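Call for participants: two-arm gripper comparison, Pilitz

Published 15 May 2019

The Lakden workshop in Pilitz is looking for people who want to spend some days with us operating a pair of robot arms and telling us which gripper is better to work with. You do not need to be an engineer. We need steady hands, patience, and people who write down what they think even when it is not polite.

What the study is

We are comparing two gripper types on the same two-arm table. The first is our present gripper, with the fingers it was delivered with. The second is the Barreto gripper, which has a softer closing movement and a different finger shape. The arms, the table and the cameras stay the same through the whole study, so that only the gripper is changed.

The tasks come from normal life: put books into a bag, take them out again, open a pocket, close a lid, hand a tool from one arm to the other. Soft things like fabric are the most difficult part, and most of our questions are about them. A box is always the same box, but a backpack has a new shape each time you touch it.

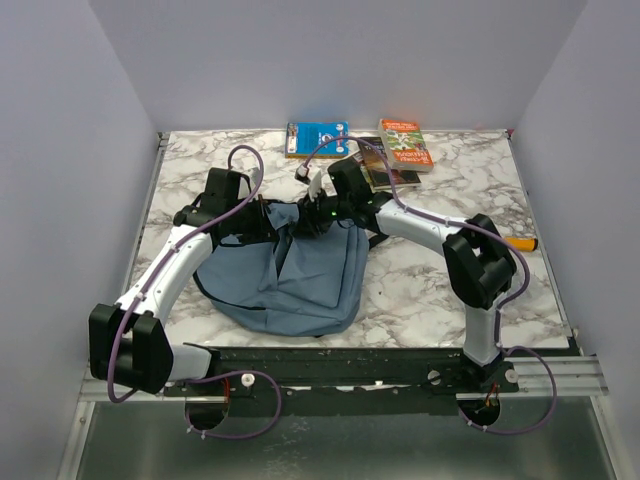

Both arms at work on the backpack, with books at the back of the table.

Your work would be the following. You sit at the control desk and move the arms with two hand controllers. For each task you get some practice rounds, then the recorded rounds begin. After every block you fill in a short form about how the gripper felt: did you see the fingers well, did the fabric slip, was your wrist tired. In the second half of the study you repeat the same tasks with the other gripper. Half of the participants start with the Barreto and half with the present one, and you can not choose which.

We plan 134 recorded rounds per participant, divided over several days. This sounds like much, but a round is short, and you may stop for a pause whenever you want. Nobody is paid by speed and we do not make a list of the fastest persons. 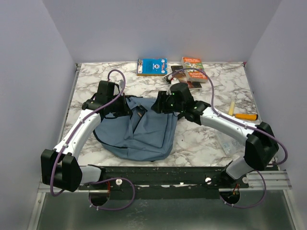 Pockets are the task for which we most want fresh opinions. In our own trials the operators did not agree on the best way to begin, and their notes on the two grippers were very different. On the table the pocket of the backpack is a slit that runs diagonally, and the two grippers come to it from opposite sides with the fingers facing each other, so you must decide early which arm holds the fabric and which one goes inside. Some people change the roles of the arms in the middle of a round. This is allowed, but please write it on the form.

Who can take part

– You are 18 or older.
– You see well, with or without glasses, and you can use both hands freely.
– You read and write English well enough for a simple form.
– You can come to Pilitz for all your days. It is not possible to do the study from home.

Left-handed people are very welcome, we have too few of them until now. Experience with robots is fine, but please tell us which arms or controllers you have used. If you have worked for a company which makes grippers, we can unfortunately not accept you.

What you receive

You receive 800 euros for the complete study, paid after the last day. If you must stop earlier, you are paid for the days that you finished. Travel from Dornstead is paid against the ticket. Coffee, tea and a warm lunch are included.

We have 58 places. The first sessions are in June and the last ones in November. Sessions are on working days, morning or afternoon, and we try to respect your wishes.

Data

We record the movements of the arms, the pictures from the table cameras and your forms. The cameras look at the table and not at your face. Your name is kept separate from the recordings, and you can ask us to delete your data until the end of your last day.

How to apply

Write a short e-mail or a letter to the Lakden workshop, Pilitz, with the subject "Gripper study". Tell us your age, which hand you write with, which days are possible for you, and if you have controlled a robot before. A CV is not necessary. We answer every message, normally within 2 weeks. Before your first day there is a short visit, where you can try the controllers and ask questions – you can still say no after it.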